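我们为什么总在下午三点买咖啡
——社会调查方法课 小组期末报告(个人部分)

先交代一下分工。我们组四个人,Shewit Yilma 管问卷,Hagos Wako 管录入,Piyumi Pramanik 跑访谈,我负责把大家的东西串起来写成字。指导老师是 Debora Rinaldi。题目是我提的,所以写得啰嗦也怪我。

起因特别小。九月刚开学那阵,我发现自己每到下午三点左右就会往 Bemisley 楼下的小卖部走,走到门口才想起来早上已经喝过一杯了。回来跟 Piyumi 一说,她说她也是!我们就想,这到底是困,还是习惯,还是就想站起来走两步?

问卷一共收回76份,都是在 Bemisley 和 Donitz 两栋楼里发的。说实话第一版问卷写得很糟,有一题问“您平时咖啡喝得多吗”,选项是“多”“一般”“不多”,Debora 老师看完只回了一句:多是多少?后来我们改成问“昨天喝了几杯、几点喝的、在哪儿买的”,答案一下子清楚多了。建议下一届的同学一开始就问昨天,别问平时。

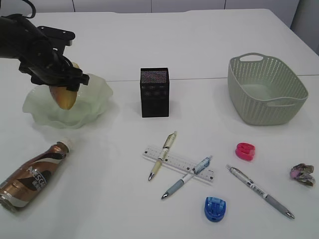 改完问卷之后是访谈。Piyumi 约了31个人,每人聊一刻钟,地点有食堂、走廊,还有一次是在 Donitz 的楼梯上站着聊的(那段录音全是脚步声,Hagos 听了三遍才整理出来,辛苦他了)。我原来以为大家会说“因为困”,结果提得最多的是“那时候刚好没事干”。有个学建筑的同学讲得很细:他下午两点开始画图,画一小时左右就卡住,卡住了就去买喝的,买回来也不一定喝完,常常晚上收拾桌子才发现还剩大半瓶。

这一点我特别有同感。我们后来专门加问了“昨天那杯喝完了吗”,可惜加得晚,只问到一部分人,没法放进正式的表里,只能在这儿提一嘴。

另外一个小发现是买什么跟路线关系很大。从 Bemisley 出来要过一条马路才有现磨的,下雨天大家基本就买瓶装的了。水果也有人买,但多半是中午买,下午三点那一拨几乎没人提。Shewit 觉得这跟小卖部把水果摆在最里面有关,我觉得也可能就是下午剩下的不好看了,我俩为这事争了一整个午饭。

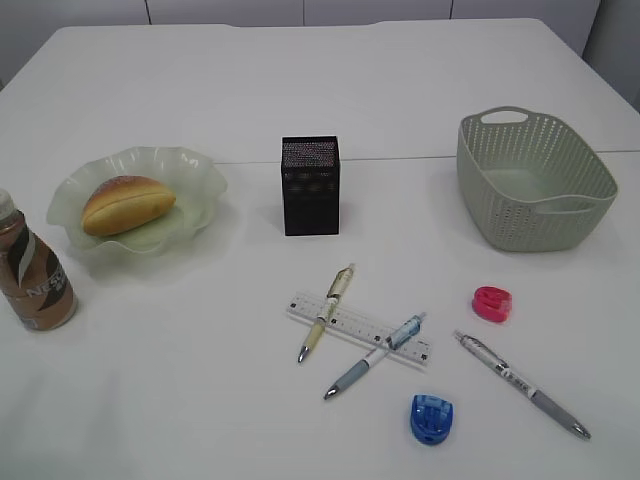

图1 瓶装即饮咖啡

再说说哪里做得不够。第一,样本偏得厉害,两栋楼里理工科的人本来就多,图书馆那边一份都没发。第二,我们只在星期三下午发问卷,星期三正好很多人有实验课,作息跟别的日子不一样,这个是 Hagos 录到一半才意识到的,已经来不及补了。第三,“习惯”这个词我们从头到尾没定义好,我写的时候把它当成“不用想就去做”,Piyumi 编码的时候当成“每天都做”,两个人对出来的结果差了一截,最后统一按她的来,因为她的好数。

录入那几天也有点狼狈。问卷是纸质的,有人用铅笔写得很淡,有人把几点写到了几杯那一栏。我们定的规矩是一个人念一个人敲,念完换人再核一遍。慢是慢,但真的抓出来好几处错。

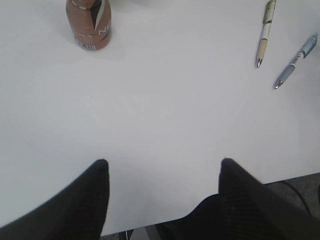 图2 白色桌面,远侧放着瓶子和两支笔

个人收获的话,我最大的感受是访谈比问卷好玩太多了。问卷里大家都写“提神”,一聊起来才发现提神只是最方便写的那个答案。有人是为了等同学一起下楼,有人是为了躲开组会前那十分钟,还有一位说她其实不爱喝,就是喜欢手里拿着点东西。

如果下学期还能接着做,我想换成日记法,请几个人连续记两个星期,把几点站起来、去了哪儿、买没买都写下来。Shewit 已经在画记录表了,Hagos 只有一个要求:这次请大家用黑色签字笔填。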